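Subject: Re: [floor-ops] What happens to the pick crew after the Ondance cells go in?

I'm at the Turnby building, second shift, and we're further along with this than most of you, so I'll answer what I can.

> We were told last month that our site gets the Ondance cells after the
> holidays. Management says no layoffs, "some reassignment." Can anyone
> who has been through it say what the reassignment was? Also, is it true
> that you have to do computer training before they let you near the arms?
> Half my crew has been picking for years and never used anything but a
> scanner.

Reassignment first. We had 5 people per shift on small-parts picking. Now there are 3, and they don't pick much. They clear faults, refill totes and handle whatever the cell rejects. The other two went to receiving at the same pay grade. One of them likes it and one has asked to come back. Get the pay grade part in writing before the change, including shift differential. Ours was promised at a meeting and then took until November to show up on the check.

The work itself is different in ways the slides won't tell you. Picking is steady. Tending is long quiet stretches and then four things at once. You walk less and stand more, so ask for mats at the tending stations early. We asked late and waited.

On numbers, the target for our cell is 2,000 picks a shift. The best we've logged is 1,269. The gap gets made up by hand, by the same people who are supposed to be tending. When your managers plan headcount, make sure they use what the cell does and leave the brochure figure out of it. We raised this with Soltani, who did our install, and they agreed to post the real count on the board at the end of each shift. That helped more than any of the meetings.

Yes, the computer training is true. You do the simulator before you get a key for the cell. It took our crew a few sessions each. You move the gripper with a hand controller, practice lining it up and backing it out, and learn what each stop does. Nothing gets broken if you drive it into a wall. The people who had only used scanners did fine once they got used to the view, where you're looking out from right behind the fingers and it's easy to lose track of which way is down.

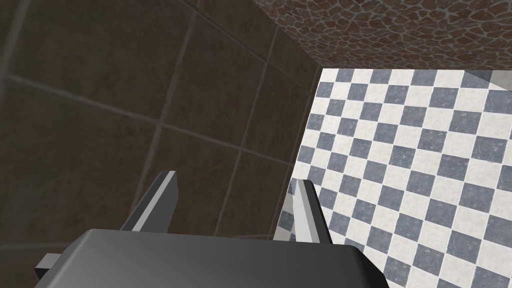 Ask that the sessions be on the clock. The first schedule we saw had them before shift, unpaid, and it was changed after several of us objected. Ask too for a second round after a month on the real cell, when people know what they want to practice. We didn't get that and I think it's why we still call the lead over for jams that any of us could clear.

One thing I don't have an answer for is what happens to new hires. They used to start on picking and learn the stock that way. Now they start on totes and don't know where anything is when we go back to manual. If anyone at Wirkow has worked out a way to handle this, please post it to the list.

I can send our fault sheet and the tending rotation to anyone who wants them. Write to me off list.

Second shift lead, small parts
Turnby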